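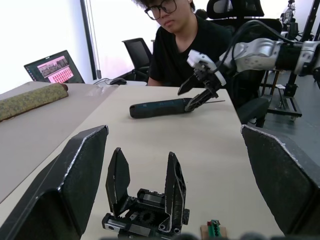

4. 답변서를 읽은 방법과 읽으면서 알게 된 것

앞 절에서 왜 하필 심사평이 아니라 저자의 답변서를 골랐는지 길게 적었으니, 이제 자료 이야기로 넘어가겠습니다. 제가 모은 답변서는 모두 216통입니다. 전부 Jia라는 학술지에 수정본과 함께 제출된 것이고, 투고 시스템인 Rovus에서 편집실의 허락을 받아 내려받았습니다. 수집은 2023년 10월 5일에 마감했어요. 마감 뒤에 들어온 답변서도 꽤 있어서 욕심이 났는데, 계속 받다가는 영영 분석을 시작하지 못할 것 같아 그냥 닫았습니다.

내려받은 파일은 이름과 소속을 지운 다음 Lukix에 올려서 꼬리표를 붙였습니다. 꼬리표를 붙이는 단위를 정하는 데 생각보다 오래 걸렸습니다(정말 오래요!). 처음에는 심사자의 지적 하나에 저자의 답 하나가 붙는다고 보고 시작했는데, 막상 읽어 보니 저자들은 그렇게 얌전하게 쓰지 않더군요. 지적 여러 개를 한 문단에 몰아서 답하기도 하고, 지적 하나를 잘게 쪼개 페이지를 넘겨 가며 답하기도 합니다. 결국 단위를 '저자가 한 번에 다루는 묶음'으로 바꾸고 처음부터 다시 했습니다. 이 과정에서 2월에 붙여 둔 꼬리표는 전부 버렸습니다. 지금 생각해도 아깝습니다.

묶음마다 저자의 태도를 세 가지로 나누었습니다. 수용, 부분 수용, 반박입니다. 수용은 지적을 받아들이고 원고를 고친 경우, 부분 수용은 고치기는 했지만 심사자가 요구한 대로는 아닌 경우, 반박은 원고를 그대로 두고 이유를 적은 경우로 잡았습니다. 말로 하면 간단한데 경계가 참 애매합니다. "귀한 지적에 깊이 감사드립니다"로 시작해서 한 문단 내내 고개를 숙이다가, 원고를 대조해 보면 쉼표 하나 바뀌지 않은 답변서가 있거든요. 이런 것은 말투가 아무리 공손해도 반박으로 분류했습니다. 반대로 첫 문장부터 날이 서 있는데 분석을 통째로 다시 돌린 저자도 있었고, 그런 답은 당연히 수용에 넣었습니다. 말투와 행동을 따로 적는 칸을 만든 것도 이 때문이에요.

그렇게 해서 반박으로 남은 묶음이 357개입니다. 이 절의 나머지는 거의 다 이 반박 이야기입니다.

그림 1. 그리퍼의 두 손가락 사이에 세워진 Bosch 무선 스크루드라이버.
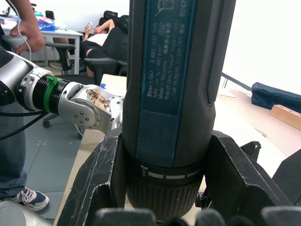 반박을 읽으면서 제일 먼저 눈에 들어온 것은 근거를 놓는 자리였습니다. 어떤 저자는 첫 문장에서 "저희는 이 부분을 수정하지 않았습니다"라고 밝히고 이유를 댑니다. 또 어떤 저자는 선행 연구를 한참 늘어놓은 뒤 마지막 줄에 가서야 고치지 않았다는 말을 슬쩍 꺼냅니다. 저는 앞의 것을 '먼저 말하기', 뒤의 것을 '나중에 말하기'라고 불렀습니다. 멋없는 이름이지만 더 그럴듯한 용어를 붙이려다가 뜻이 흐려져서 그만두었습니다. 심사자 입장에서 읽어 보면 먼저 말하기 쪽이 훨씬 편합니다. 나중에 말하기 쪽은 읽는 내내 '그래서 고쳤다는 건가?' 하고 원고를 뒤적이게 되더라고요. 물론 이건 제가 느낀 것이고, 심사자들에게 직접 물어본 결과는 아닙니다.

다음은 지면 탓입니다. "분량 제한으로 해당 논의를 추가하지 못했습니다"라는 문장은 표현만 조금씩 다를 뿐 정말 자주 나옵니다. Jia는 부록 분량에 제한을 두지 않는데도 그렇습니다. 저도 예전에 이 문장을 써 본 적이 있어서 읽을 때마다 조금 뜨끔했습니다. 분량 때문이라고 적었지만 실은 그 논의를 어떻게 풀어야 할지 몰랐던 거였죠. 다른 저자들도 그랬을 거라고 단정할 수는 없으니, 꼬리표에는 '지면'이라고만 적고 속사정은 추측하지 않았습니다.

심사자끼리 의견이 엇갈릴 때도 재미있습니다. 한 심사자는 표를 줄이라 하고 다른 심사자는 늘리라 하면, 저자는 두 요구를 나란히 인용해 놓고 편집자에게 판단을 넘기는 경우가 많았습니다. 저는 처음에 이걸 회피로 봤다가 생각을 바꿨습니다. Neltitz 워크숍에서 이 분석의 초기 버전을 발표했을 때, 편집 일을 해 보신 분이 그런 충돌은 원래 편집자가 정리해서 보내야 하는 거라고 짚어 주셨거든요. 듣고 보니 맞는 말씀이라 '위임'이라는 꼬리표를 새로 만들고, 해당하는 묶음을 다시 읽었습니다.

신뢰도 이야기도 해야겠네요. 꼬리표는 저 혼자 다 붙였고, 한 달쯤 쉬었다가 일부를 무작위로 뽑아 앞의 결과를 가린 채 다시 붙여 보았습니다. 수용과 반박은 거의 흔들리지 않았는데 부분 수용이 문제였습니다. 특히 심사자가 새 분석을 요구하고 저자가 한계 절에 문장 하나를 보탠 경우, 어느 날은 부분 수용이고 어느 날은 반박이더군요. 그래서 규칙을 하나 더 넣었습니다. 요구받은 작업을 하지 않고 한계만 인정했다면 반박으로 본다는 규칙입니다. 너무 박하다는 의견도 들었고, 저도 절반쯤은 동의합니다. 이 규칙을 뺐을 때 분류가 어떻게 달라지는지는 부록에 따로 실었으니 마음에 걸리는 분은 그쪽을 봐 주세요.

한 가지 더 적어 두자면, 이 자료에는 수정본을 내지 않고 떠난 저자들이 빠져 있습니다. 심사평을 받고 화가 나서든 지쳐서든 다른 학술지로 간 사람들의 답변서는 애초에 존재하지 않으니까요. 가장 강한 반박은 어쩌면 그쪽에 있었을지도 모르는데, 제가 가진 파일로는 확인할 길이 없습니다. 다음 절에서는 반박이 담긴 답변서가 이후 심사에서 어떤 회신을 받았는지를 살펴봅니다.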